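## 4. Bringing the two arms back after a finger change

Use this section whenever a gripper finger has been removed or replaced on either arm of the Turbridge bench cell. Read section 3 first if the base bolts were loosened as well.

**Caution:** Keep hands out of the space between the arms while power is on. The arms can move without warning when the controller reconnects.

### 4.1 Power and cables

1. Turn the controller off and wait until the indicator lights on both arms go out.
2. Check that each finger is seated against its plate. Tighten the 2 mounting screws by hand, then a quarter turn with the key.
3. Follow the cable along each arm. It needs a free loop under the upper part so the joint can turn without pulling on it.
4. Turn the controller on. Do not continue until the arm you are setting shows a steady green light.

### 4.2 Table height

1. Select **Jog > Slow** and bring the larger arm down over the table at an angle.
2. Stop when the fingertip is just at the wood. A sheet of paper should slide under it with light drag.
3. Press **Set Z**. The stored value should be close to 343. If it is far off, the finger is not seated; go back to 4.1.

The small desk items used for the pick test can stay out during this step, as long as the tip has a clear spot to come down.

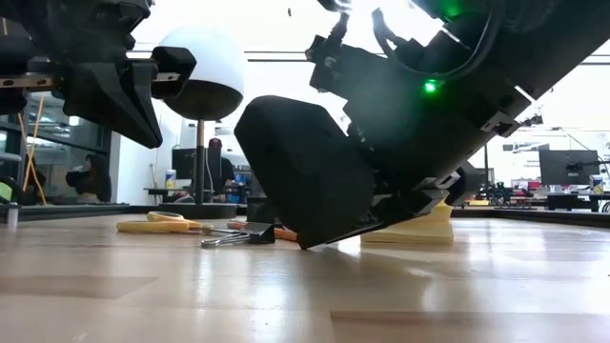

### 4.3 Pick test

1. Load the program `desk_small` and set the speed to 500.
2. Pick the scissors by one handle loop, then the binder clip, then the sticky notes.
3. Repeat with the other arm.

**Note:** If the sticky notes slip, lower the grip force before changing the height. High force bends the stack.

Write the Z value for each arm in the cell log and initial it. Report repeated height errors to Leonilde Abreu.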